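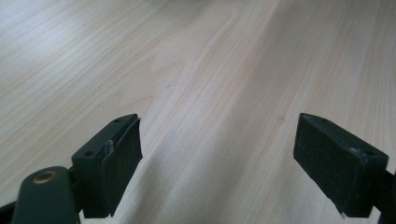 Zurkotbridge共同アトリエ 家具・備品係だより

作業台の天板が白っぽくなってから、そろそろひと季節たちました。前の焦げ茶の台に慣れていた人からは最初「まぶしい!」とか「落ち着かない」とか、まあいろいろ言われまして、選んだ係としてはちょっとしょんぼりしていたんですが、最近はあまり言われなくなりました。慣れたのか、あきらめたのか。私はすっかり気に入っていて、用もないのに手のひらですうっとなでています。

今回の備品係だよりは、まるごと天板の話です。椅子の話を楽しみにしていた方(いるのかな)、すみません、椅子は次にまわします。

まず色の話をさせてください。ぱっと見は「明るいベージュの木目」で終わりなんですけど、近くで見ると意外といろんな色が混じっているんですよね。クリーム色っぽいところもあれば、ほんのりピンクがかったところ、ちょっと灰色に寄ったところもある。カタログの小さな写真だと全部おなじベージュに見えて、私は正直そこが心配でした。のっぺりした板だったらどうしよう、と。届いて梱包をはがしたとき、思ったより表情があって、ひとりで「おおー」と声を出しました。

ただ、この色の混じり方には困った一面もあります。小さいものを置くと、見つからないんです。生成りの糸くず、紙やすりの切れ端、木の削りかす、マスキングテープの小さいやつ。焦げ茶の台では一目でわかったのに、今の台だと木目にまぎれて、指で触ってはじめて「あ、いた」となる。先日は待ち針が行方不明になり、天板に顔をくっつけるようにして横からのぞいて、ようやく見つけました。針を使う方は、どうか色つきの頭のものでお願いします。白い頭の待ち針は、引き出しの奥にしまいました。

逆に、黒いものや濃い緑のものは本当によく見えます。黒いネジ、ドリルの刃、鉛筆の芯のかけら、真鍮の小さな輪っか。細かい部品を広げて組み立てる作業なら、前の台よりずっと楽です。私は古い引き出しの取っ手を直すときに部品を全部並べてみたんですが、輪郭がくっきりして、老眼の始まった目にはありがたいことこの上なし。あれだけで替えた甲斐があったと思っています。

さて、手入れの話です。

天板を買ったPestorachのお店で「どう手入れすればいいですか」と聞いたら、「ふつうに拭いてください」と言われました。ふつうって何、と思いますよね。私も思いました。それで家に帰ってから、自分なりにあれこれ試したわけです。もちろん本番の天板でいきなりやる勇気はないので、同じ板の端材を譲ってもらって、台所の隅に置いて、醤油をたらしたり、お茶の輪じみを作ったり、木工用ボンドを塗って放っておいたり。家族には「また変なことを始めた」という目で見られました。

結果を書いておきます。醤油は、すぐ拭けば何も残りませんでした。ひと晩置いたら、うっすら。濡らした布で何度か押さえたら、ほとんどわからなくなりました。お茶も似たようなものです。ボンドは、乾ききってからのほうが取りやすかった! これは意外で、半乾きのときにあわててこすると、のびてしまってかえってひどいことになります。白くべたついた膜が広がって、そこに布の毛がくっついて、もう大惨事。こぼしたばかりなら濡れた布ですぐ拭く。気づくのが遅れたら、いっそ次の日まで待って、プラスチックのへらでそっと端から持ち上げる。ぺりっとはがれると気持ちがいいです(くせになります)。

油性ペンはだめでした。端材には今も私の書いた「テスト」という文字が残っています。消しゴム、重曹、歯みがき粉とやってみて、文字は少し薄くなったものの、こすったところだけつやが変わってしまいました。光にかざすとわかる、あのいやな感じのやつです。文字より目立つ。というわけで、油性ペンを使うときは必ず下に紙を敷いてください。新聞紙一枚だと裏に抜けることがあるので、棚のいちばん下にある厚紙のほうを。

そうそう、メラミンのスポンジ。置いてあると便利だからつい使いたくなるんですけど、天板には使わないでください。流しの横にあるのは流し用です。前の台のときは私も平気でごしごしやっていて、あの焦げ茶の台の真ん中がぼんやり白っぽくなっていたのは、たぶん私のせいです。ここに白状しておきます。

ふだんの拭き方は、固くしぼった布で木目に沿って一方向、そのあと乾いた布でもう一度。それだけで十分です。ぬるま湯だと手が楽ですが、水でもかまいません。洗剤は、油ものを扱ったときだけ、中性のものをほんの少し。布に泡が立つようならつけすぎで、あとから拭き筋が残ります。白っぽい台は汚れが目立つと思われがちですけど、気になるのは汚れより拭き筋のほうで、夕方、窓から低い光が入ってくると、まるで田んぼのあぜみたいに筋が浮かび上がるんです。朝はまったく見えないのに。四時ごろの台をのぞきこんで、はあ、とため息をつくのが最近の日課になりました。

布は、流しの上の棚に青いかごを置いて、そこに入れてあります。Raiのふきんを使っていて、まとめて買って3788円でした。高いと思うか安いと思うかは人それぞれでしょうが、前に使っていた古タオルはどうにも毛羽が落ちて、拭いたそばから糸くずが増えるというなんとも切ない状態だったので、思いきって買い替えました。使い終わったら洗って、かごの縁ではなく窓ぎわの物干しに掛けてくださいね。かごの縁に掛けると下の乾いた布まで湿って、においが出ます。五月にはもうあやしくなってくるので、早めに習慣にしておきたいところです。

傷についても、何人かに聞かれたのでまとめて。

天板には、よく見ると小さな点のような跡がいくつかあります。気にされた方がいて、「これ、私がやっちゃったんでしょうか」と青い顔で聞きに来てくれました。いやいや、大丈夫です。作業台ですから、跡はつきます。いつ誰がつけたかなんて、私も調べる気はありません。第一、木目の模様なのか跡なのか、私自身わからないものもあるくらいで、一度、爪でかりかりやって「これは模様!」と自信満々に言ったら、ただの乾いた絵の具でした。ぽろっと取れました。恥ずかしかったです。

ただ、深い溝になってしまうと、そこに粉や汚れが入りこんで困ります。カッターを使うときはマットを敷いてください。大きいマットは壁ぎわに立ててあります。丸めないでくださいね、くせがつくので。ときどき反ったマットの上に定規を置いて、がたがたしながら切っている人を見かけますが、あれは指が危ないです。反ってしまったら、裏返して重しをのせてひと晩。前回は画集を積んだらきれいに戻りました。

金属の道具をそのまま滑らせるのも、できれば避けたいところです。持ち上げて動かす、これだけ。重たい万力やクランプは、下にフェルトを貼ってあるものと貼っていないものがあって、貼っていないものは緑のテープで印をつけておきました。そのうち全部に貼るつもりなんですが、フェルトを切るのが案外めんどうで、丸く切ろうとするとどうしても角が出て、じゃがいもみたいな形になるんです。丸く切るのが得意な方、係はいつでも大歓迎です。お茶も出します。

熱いものは、直接置かないでください。グルーガン、はんだごて、アイロン、それからお湯のたっぷり入ったやかん。やかんは私です。冬のあいだ、何度か置きそうになりました。今はコルクの敷物をポットの隣に出してあるので、手が勝手にそこへ行くようになりました。道具って、置き場所を変えるだけで人間のほうがおとなしく従うから面白いですよね。

寸法のことも少し。

以前の台より奥行きが深くなったので、向かい合って座っても手元がぶつからなくなりました。そのかわり、真ん中に置いたものに手が届きにくいという声があります。私も届きません(腕が短いので)。そこで、共用の道具は手前の端から40センチより奥には置かない、ということにしてみませんか。きっちり測らなくていいです。肘をついて手を伸ばして、楽に取れるくらいのところ。真ん中は大きな布や紙を広げるときのためにあけておきたいんです。何か作り始めるとき、まず他人の道具を片づけるところからだと、やる気がしゅるしゅるとしぼみますから。

それから高さですが、座って作業する人にはちょうどよく、立って作業する人には少し低いようです。板をのこぎりで切る方は、腰を曲げずに済むように隣の古い台のほうを使ってください。あちらは見た目こそ傷だらけですが、どっしりしていて揺れません。かんながけも、あちらで。新しい台は、紙、布、革、小さな組み立て、それから図面を広げてうんうんうなる用、と思っていただければ。

図面といえば、白っぽい天板の上にトレーシングペーパーを置くと、木目が透けて線が読みにくいことがあります。これは盲点でした。木目の線と鉛筆の線が重なって、いつのまにか木目をなぞっていた、という方が実際にいたので(笑)、下に敷く白い模造紙を用意しました。ロールで2741円、備品費から出しています。入り口側の筒に立ててありますので、使う分だけ切ってどうぞ。裏も使えますから、片面しか汚れていないものは筒の横の箱へ戻しておいてもらえると助かります。

写真を撮るのには、今の天板はとてもいいです。できあがった作品を記録に残すとき、前は白い布を出して、しわをのばして、また出してと大騒ぎだったのが、台に置いてそのまま撮れるようになりました。濃い色の陶器や革の小物はぐっと引きしまって見えます。淡い色のもの、たとえば白木のスプーンなんかは背景に溶けてしまうので、紺か灰色の紙を一枚はさむといいですよ。窓に対して斜めに置くと影がやわらかくなります。真上から撮ると自分の頭の影が入るので、私はいつも変な姿勢になって、翌日脇腹が痛いです。

展示会の前にまとめて撮りたい方は、Flilolton室の机も使えます。あちらは天板が濃い色なので、淡い作品ならそっちのほうが早いかもしれません。鍵は事務所で借りてください。使ったあと、椅子を戻すのをお忘れなく。

端材の話の続きを書くのを忘れていました。Pestorachから譲ってもらった端材、実はまだ残っています。私が醤油やボンドでいじめたのは一枚だけで、ほかはきれいなままです。新しい塗料や接着剤を試したい方、台に直接つける前に、まずこれで試してみてください。とくにスプレー類。手に吹いたつもりが台にも飛んでいる、というのはよくあることなので、端材に吹いて、拭いて、乾かして、斜めから見る。問題なさそうなら台の上でもどうぞ。スプレーそのものは換気扇の下でお願いします。

端材は道具棚の32番の引き出しです。固い引き出しなので、少し持ち上げぎみに引っぱると開きます。力まかせに引くと一気に抜けて、中身が足の上に落ちます。私は落としました。角が小指に当たりました。引き出しの滑りをよくするのに、ろうそくをこすりつけるといいと聞いたので、次に当番で来たときにやってみるつもりです。

あとは細かいお願いをいくつか。

作業の終わりに台を拭くとき、側面もさっとひと拭きしてもらえませんか。上はみなさんとてもきれいにしてくださっているんですが、絵の具やボンドのついた手で縁をつかんで立ち上がるみたいで、裏側にときどき指の形がついています。下にもぐらないと見えないので、知らずに座った人の膝につくんですよね。私の紺のズボンには、今、小さな黄色い指のあとがあります。洗っても落ちません。

飲みものは、ふたつきなら台の上でも大丈夫です。ふたなしのカップは窓ぎわの棚へ。筆洗いの水とお茶を取り違えそうになったことのある方、手を挙げてください。はい、私も挙げています。

貼り紙やテープを天板に直接貼りたいときは、マスキングテープまででお願いします。はがすときは低い角度で、ゆっくり。養生テープは糊が残りました。もし残ってしまったら、べつのテープをぺたぺた押し当てて移し取ると、だいたいきれいになります。シールはがし液は、端材で試したときにつやが変わったので、使わないことにします。

席の場所取りに上着を広げておくのも、短い時間ならいいんですけど、ファスナーや金具が当たるのがちょっと気になっています。椅子の背に掛けていただけるとうれしいです。

天板の手入れについて、もっといい方法を知っているという方、ぜひ教えてください。蜜ろうを塗るといいと言う人もいれば、絶対に塗るなと言う人もいて、私は間にはさまって何も塗らずにいます。今度、端材の半分にだけ蜜ろうを塗って、しばらく窓ぎわに置いてみます。結果は次の備品係だよりで、椅子のがたつきの話と一緒に載せますね。

ご意見は、入り口のノートか、備品係の箱へどうぞ。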